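Counting the Laps: How Club Circuits Are Rethinking Timing

The timing loop at Prestow sits under the asphalt 5 meters short of the painted start line. Drivers who race there regularly know about the gap. Newcomers learn about it when their printed sector times fail to match the data from their own loggers, usually by a few hundredths in the final sector and the same amount in the first.

The offset is harmless as long as every car is measured at the same point. It becomes a problem when a race is stopped early and the order has to be declared from the last completed lap, or when two cars reach the flag close together and one is accelerating harder than the other. The circuit's supplementary regulations now state that the loop, and no other line, defines the finish.

Rules of this kind are becoming more common at club level, where timing equipment is often older than the cars it measures. A buried loop is a length of wire laid in a saw cut across the track and sealed with resin. A transponder on the car sends out a coded signal, the loop picks it up, and a decoder in the timing room records the moment at which the signal is strongest. A well-installed loop resolves to a thousandth of a second. A cracked one may miss a car entirely.

Prestow's loop was cut again last winter after the old sealant lifted. During one meeting before the repair, the decoder logged 977 crossings against 982 in the manual lap chart. All five missing entries belonged to cars running in close pairs on the inside of the track, directly over the damaged section. The results were corrected by hand, and the provisional sheet was posted late.

Transponder mounting accounts for most of the remaining errors. The unit has to face the ground with no metal or carbon fiber beneath it, and it should sit at the same distance behind the nose on every car in a class. At Ireck, the regulations for the sedan classes fix that distance and give the scrutineers authority to move a unit that is out of place.

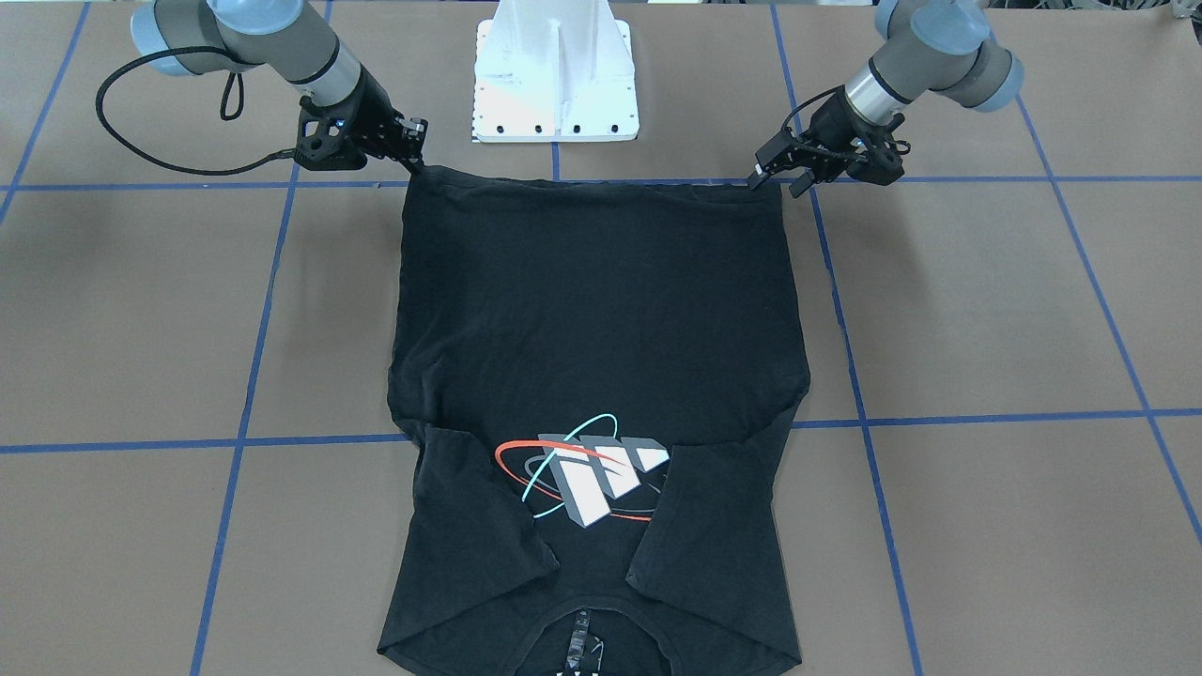
A work table marked out in blue tape, with a white metal pedestal at the top center.

Ireck has also added a second loop at the pit entry. The first reason was penalties. Pit-lane speed had been checked with a handheld device from the wall, and disputed readings were hard to defend on appeal. With loops at entry and exit, the speed is an average over a surveyed distance of 117 meters, and the calculation can be repeated by anyone with the printout. The method does have a weakness. A driver who enters too fast can slow down before the exit and still produce a legal average, so the handheld device has been kept for the first part of the lane.

Satellite positioning is the alternative most often raised. Netia, a regional hill climb series, has run it alongside light beams for two seasons. Its courses have no permanent cabling, and carrying equipment up a closed road takes most of a morning. The satellite units gave usable split times on open ground. Under trees the position wandered by more than a car length, and the series still uses the beams for classification.

Cost decides most of these questions. Roussel, which runs a short circuit and hires its timing crew by the meeting, priced a replacement decoder last February and chose to rent one for the season. The club raised entry fees slightly and put $2,000 toward resurfacing the strip around the loop. Its technical bulletin asks competitors to charge their transponders overnight and to report any unit that fails to show a steady green light before qualifying.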